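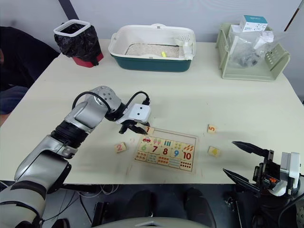

Figure 4. The number-board task at the Tindonska bench, with the left gripper over tile 1. Tiles 2, 4 and 5 are off the board.

5.3 Failure analysis: false completion

The failures in Section 5.2 at least had the decency to look like failures. A dropped tile makes a noise. A joint limit trips a warning. The class described in this section was quieter and took us until February to notice, by which time it had found its way into two internal reports and one rather pleased email to our sponsors.

Of 116 logged trials, the task monitor marked 30 as complete while at least one tile was still unseated. In 9 of these the left arm went on to press the unseated tile against the rim of its slot until the force limit stopped it. The limit was set for the arm's comfort, and Valdir Vieira, who replaces the fingertips, has asked us to record that it was not set for his.

The cause was a default. The Govetti planner keeps a release flag for each tile, raised when the gripper opens over the target slot. Our completion check read the flag and never consulted the wrist camera again. A tile that tipped on its way down, or stuck to one finger and came back up with it, was therefore counted as placed. The planner then moved to the next number with every sign of confidence.

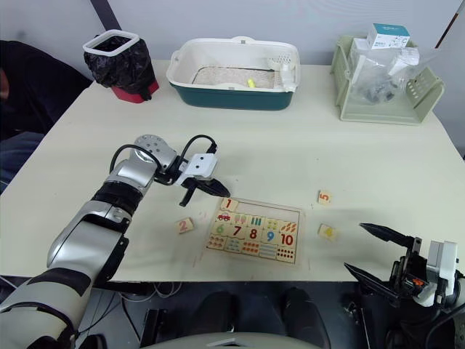 Tile 1 was the worst case, and it should have been the easiest. It is the first tile in the nominal sequence and its slot is at the corner of the board, so an error there was carried through everything that followed. The approach is also awkward: with the fingers just above that corner, the left arm is stretched a long way forward from its base, and small errors at the shoulder become large ones at the tip. The right arm, whose side of the table holds the loose 4 and 5, had a shorter reach and produced only 7 of the false completions.

We first blamed the lighting, then the tiles, then Ebise Negussie's calibration, for which she has since received an apology. Replaying the logs settled the matter in an afternoon.

Two changes were made. The monitor now requires a fresh wrist image after the gripper has withdrawn, and a tile whose face is tilted by over 9 degrees is returned to the queue. The downward force limit was also lowered during the last stage of insertion - a change Vieira had requested in writing before the study began.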